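Section 2. Planning and Budgeting for a Golska Tabletop Cell

Read this section before you place an order. It covers what to measure, what to buy with the arm, and what to leave until later. Assembly starts in Section 3.

2.1 Before you ask for a quote

1. Write down the task in one sentence. "Pick drink cans and small baskets from a table and put them back" is enough. "General research" is not, and the sales desk will send it back to you.

2. List the objects you plan to handle. For each one, record the widest part that the fingers must close over and the weight when full.

3. Compare the widest object with the gripper opening. The standard Golska gripper opens to 83 mm. Leave some clearance on each side. If an object only fits when it is turned a certain way, mark it on the list.

4. Decide who will reset the objects between runs. If a person will do it by hand, that person needs a clear side of the table to stand or sit at. Include this space in the floor plan.

5. Send the list and the floor plan with the quote request. Requests without a floor plan are held until one arrives.

NOTE: Measure cans and bottles lying down as well as standing up. The approach is different and a low object may need longer fingers.

2.2 Table and floor space

1. Choose the table first, then the arm mount. Changing the table after the mount is drilled means buying a second mounting plate.

2. Pick a matte top in one plain color. Glossy tops reflect ceiling lights into the wrist camera.

3. Check that the edge of the table can take the emergency stop housing. The operator must be able to reach it without leaning over the work area.

4. Allow a cable run from the arm base to the controller. The supplied cable set is 9 m long. Coil the extra length and tie it where it can't reach the arm joints.

5. If several cells share one room, plan a walkway that stays outside the reach of every arm.

CAUTION: Do not count the walkway as working space. Anyone resetting objects must be able to step back without entering the reach of another arm.

2.3 What to include in the first order

Order these together. They ship in one crate and are covered by one freight charge.

Arm with base and controller
Parallel gripper with 2 finger brackets
Finger pads, one set fitted and one set spare
Wrist camera and bracket
Emergency stop with housing and cable
Mounting plate for your table

Finger pads are a wear part. Put them in the running budget and not in the equipment budget. The Golska pads are rated for 300 hours of gripping, and a cell used every working day will need new ones before anything else.

Test objects are often forgotten. Set aside a small amount for cans, baskets and similar household goods, and buy duplicates of anything that may change its packaging. Wolex does not supply test objects.

2.4 Checking the layout before you commit

Do this with a loan unit if you can. Ask Dilruba Gamage at the Wolex sales desk about availability. Loan units are usually booked out in February.

1. Place the arm where you intend to mount it, with the power off.

2. Put two or three objects from your list on the table.

3. Have one person pick up and set down each object from the side where they will be working.

4. View the table from the wrist camera. The objects and the person's hand should both be in view, with the gripper fingers visible along the bottom.

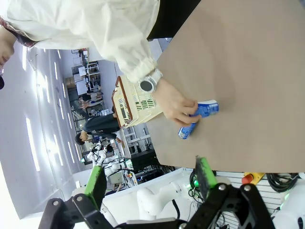 Wrist camera view with the gripper open. A hand holds a can next to a slotted basket.

5. Check for bright spots on the tabletop. If you find any, move the table before you spend money on light covers.

6. Mark the positions of the table legs and arm base on the floor with tape. Send the measurements to your installer.

WARNING: Do not switch on arm power while a person is reaching across the table during this check.

2.5 Costs that come later

Service plan. The first year is included. After that it is billed yearly per arm.

Second arm. The controller runs one arm only. A second arm needs its own controller and its own emergency stop.

Training. One session for up to 9 people is included in the purchase price. Further sessions are quoted by Mahfuz Khan at the Iklow office.

For questions about freight or customs papers, contact Katalin Magyar and give your quote number.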